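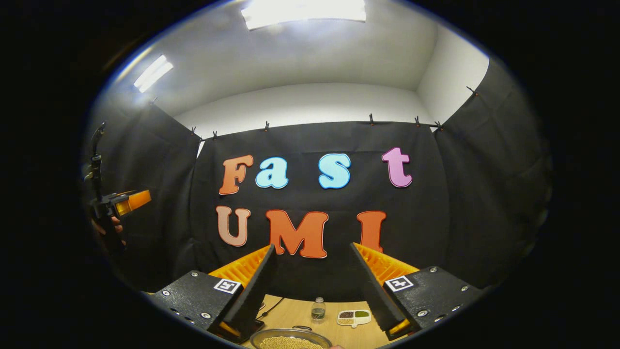

The Utby Open Bench is a public open day for hand-held robot grippers, held each December at the Utby workshop building and run jointly by the Sitard laboratory and the Risano teaching group. It grew out of a single afternoon demonstration for neighbors and has kept a good deal of that homely character, although more than 50 visitors may now come through the doors before closing time. The heart of the day is the bench itself, a plain wooden tabletop with black cloth hung behind it and along both sides, where a steel bowl of beans, a little glass bottle with a metal cap, and a small white tray divided into compartments for different seeds make up one of the best-loved stations. The big foam letters pinned to the cloth, spelling "Fast" on one row and "UMI" on the next, are a favorite with the younger guests, and so are the grippers with their bright orange ribbed pads.

Background

The event began when the Sitard laboratory, which had until then shown its work only to other laboratories, was asked by the Utby library to put on something for families during the dark weeks of winter. The first program was modest: one table, one talk, and a pot of coffee that ran out early. The Risano group joined the following year and brought with it a fondness for kitchen tasks, such as scooping, pouring, sorting and putting lids back where they belong, and these have shaped the day ever since. The joint program settled into its present form once the two groups agreed to share a room, a decision that older accounts of the event treat as something of a turning point, and perhaps they are right to.

Format

Doors open at 10 in the morning, and visitors are taken through in parties of 8, each led by a guide from one of the two groups. A full tour lasts a little under an hour, with as much lingering allowed as the next party will put up with. It starts in the hallway with a short welcome and moves on to the bench, where a member of the team works the grippers by hand and talks through the job as it goes along.

After the demonstration comes the part most people remember, when guests are invited to try a gripper for themselves. The usual first exercise is to close the fingers on something small and set it down again in another spot, and it is a good deal harder than it sounds — people tend to squeeze far too early, and then laugh, and then squeeze too early again. Guides are asked to let everyone have a second go. Children under four may take part with a grown-up holding the tool alongside them.

The last stop is a pair of screens in the side room, where recordings made with hand-held grippers are played next to recordings of a robot arm doing a similar chore. Visitors are encouraged to sit down here, and many do, especially those who have come with grandparents.

The seed station

Beans and seeds have been on the program since the second year and are closely tied to what the organizers call the Trịnh exercise, after the grocery shop that supplied the first sacks. In its simplest version a bowl is scooped from and refilled. In the longer version, introduced later and still thought of as a bit of a showpiece, different seeds are handled in turn, with a change of container between them. There are 16 cards in the printed set that goes with the exercise, each giving one small task in everyday words, and guides draw from the set as the mood of the party suggests.

The station is well liked by the teams too. Seeds are cheap, they roll away in interesting directions, and a spilled handful can be swept up without stopping the tour. A broom has been listed among the official equipment of the day for several seasons now.

The mounting of the ribbed pads also draws plenty of questions. A loose pad is passed from hand to hand so that people can feel how it gives when pressed from the side, and a guide will generally point out the black-and-white square markers on the fingers, which let software work out how far the gripper is open.

Reception

The open day has been covered kindly in the local newsletter, which once called it "the warmest room in Utby in December," and teachers from nearby schools have asked for a weekday session of their own. Some visitors have remarked that the bench gets crowded and that those at the back see mainly coats. A low step was added along the rear of the room to help with this, and the size of the parties was brought down at the same time.

Admission is free. Places on the tours are handed out at the door, and latecomers are usually found a spot in the final party, which leaves at 4 in the afternoon.

See also

Sitard laboratory
Risano teaching group
Trịnh exercise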